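How I Run a Whiteboard Calendar That My Family Will Follow

I've tried the phone apps. I've tried the paper planner, and the fridge magnet thing with the tear-off sheets. What finally stuck in our house is a plain whiteboard in the hallway, and my friend Anjani Tuhumury asked me to write down how I set it up, so I'm doing it for everybody.

What you need

A whiteboard, at least two feet wide (ours is three). A roll of thin black tape, the kind sold for pinstriping. A ruler or a yardstick. Dry-erase markers in as many colors as you have people, plus one spare color for stuff that belongs to everyone. Rubbing alcohol and an old T-shirt.

Step 1: Clean the board, even if it's new

New boards often have a film on them and your tape won't hold. Wipe the whole thing with alcohol, let it dry, then wipe it again. I skipped this the first time and had corners peeling up by Sunday!

Step 2: Tape your grid

Seven columns across, five rows down, and leave a strip on the right side for notes. Mark your lines with little dots along the top and bottom edges first, then stretch the tape between the dots and press it down from the middle out. Don't pull it tight. Tape that's been stretched shrinks back later and your boxes go wonky.
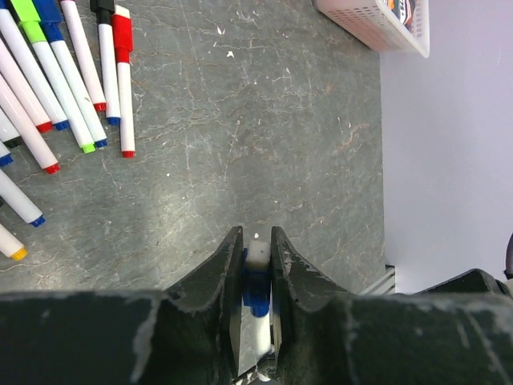

Step 3: Give everybody a color

Let the kids pick first, trust me. Mine fought over green for a whole evening and we settled it with a coin. Once a color is picked it stays picked, because if you switch in the middle of the month you'll be reading your dentist appointment as somebody's soccer practice. Write the key in the notes strip, small, up at the top.

I keep black for the whole family: trash day, bills, visitors.

Step 4: Fill it in on the same night each month

We do it after dinner on the last night of the month, with snacks. Start with the things that can't move, like school days off and work shifts. Then birthdays. Then all the maybes, which I write with a question mark and fix later. Keep it to three or four words a box. "Dentist 4:15" is plenty.
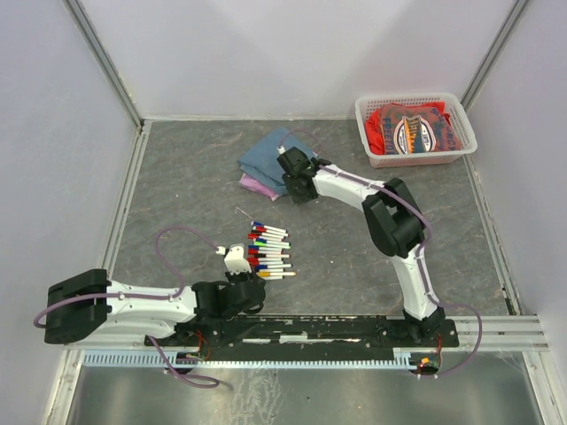

Step 5: Look after the markers

Store them flat, or tip down if you only have a cup. Stored tip up they go pale on you pretty fast. If one starts to fade, cap it and leave it tip down overnight before you give up on it. And push the cap until it clicks (my youngest and I are still working on this one).

Step 6: Wipe and start over

Dry cloth first, then a little alcohol on whatever's left. Go along the tape, never across it. Ink that's been up since the start of July can be stubborn, so scribble over it with a fresh marker and wipe while it's wet. Works nearly every time.
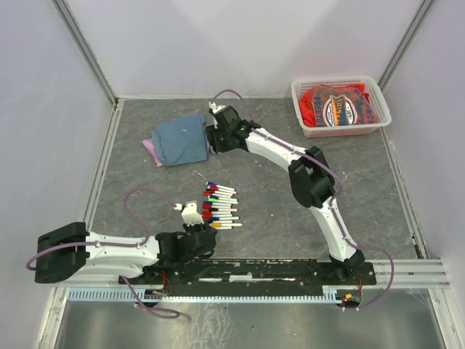
A few extras

Take a photo of the full board before you erase it. I've gone back to mine more than once to find out when the furnace guy came.

If you rent and can't drill, lean the board on a shelf. Hanging strips are fine for a small one, but check the weight on the package.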